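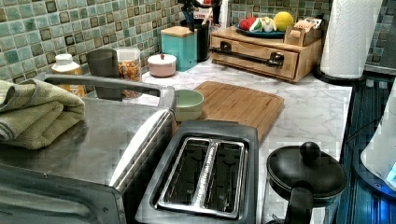

Tuesday, March 8, 2022
Workshop notebook, test kitchen bench
Entry by Colin Staniforth

Purpose of today's work: to settle the layout of the small appliance bench before the Wakham household trials, and to record the storage arrangement so that whoever sets up next does so in the same manner.

1. Present arrangement

The toaster oven remains at the left of the bench, with the two-slot toaster immediately to its right and the black kettle to the right of that. The bamboo cutting board is kept on the counter behind the toaster. Containers stand along the backsplash. The sage-green towel is folded on top of the toaster oven, at the left end.

I have no objection to the order of the three appliances. It matches the order in which most of our participants reach for them at breakfast, according to the notes Nedelcu returned to us last July, and it leaves the kettle handle to the right hand. Left-handed participants did raise this, and I have still not dealt with it properly. See item 5.

2. Towel

The towel is to come off the toaster oven before the oven is switched on, and is not to be returned until the top has cooled. The Bresley sheet permits nothing on the top surface during operation. A hook on the end of the cupboard would be the simplest remedy. I have asked for one.

A thick terry towel takes far too long to dry when folded in layers. For the trials we should use the thin cotton ones from the linen drawer and keep the terry for spills.

3. Heat at the back of the bench

Ran the toaster oven at its middle setting with the towel removed and the cutting board and small mint-green bowl moved to the side table. Surface thermometer taped to the counter behind the oven. The reading settled at 54 degrees after 16 minutes and did not climb further while I watched it. The counter itself will tolerate this. I am less comfortable about the board, which has already had one repair to its oil finish, and about anything in plastic.

Recommendation: the white plastic bottle should leave the left end of the row. It may go in the cupboard overhead or to the far right of the row, whichever the person setting up prefers. The dark gray cup and the glass cereal jar may stay where they are for the present.

Repeated the run with the oven pulled forward as far as the cord allows. Lower reading, but the bar handle then sits too near the edge of the bench for my liking, and a sleeve could catch on it. Moved it back.

4. Crumbs and cleaning

Emptied both crumb trays. The toaster tray was overdue and had crumbs packed into the rear corners; a dry pastry brush removed them. The chrome in the slots should be left alone. A previous user had evidently tried to polish inside with a cloth, and I found a thread caught well down in the left slot. Removed with wooden tweezers, unplugged, after a suitable wait.

The toaster oven front was wiped with warm water and a drop of dish liquid, then dried along the grain. The Brisico cleaner leaves streaks on brushed metal, and I would ask colleagues to keep it for the sink.

The groove in the cutting board collects crumbs as readily as it collects juice. It should be brushed out at the end of every session and the board stood on its long edge overnight, away from the tiles so that air reaches both faces.

5. Kettle

Filled to the maximum line and brought to the boil with the toaster idle, then again with the toaster in use. No trip at the panel in either case. I did not run all three appliances at once, and no one else should until the electrician has confirmed which outlets share a circuit. The request went in this morning.

Steam is a separate matter. With the kettle in its usual place there is some damp on the tiles after repeated boiling. Pulling it forward a hand's width during use cures this — provided it goes back afterward, as otherwise it is in the way of the drawer.

For left-handed participants I propose turning the kettle on its base and leaving the order of the bench unchanged. This needs a trial with a real left-handed person. I tried it with my own left hand and learned very little.

6. Dry goods

The cereal in the glass jar was tasted and found slightly soft. Jar washed, dried in a low oven and refilled from a new bag. The pink canister is to keep its present place; its red knob is a useful landmark when giving spoken directions, and participants find it at once. Please do not swap its white lid with any other.

Labels should carry the date of filling on the underside only, so that the fronts stay plain for the trial photographs.

7. Outstanding

Hook for towel, requested.
Circuit check, requested.
Replacement feet for the toaster oven: 2 wanted, left side. It rocks a little when the door is opened sharply.
Mineral oil for the board. The bottle in the store is nearly finished.
Repeat the heat reading at the highest setting, with a 90 minute cooling period logged afterward. I ran out of afternoon.

Bench left unplugged at the wall, kettle emptied. C.S.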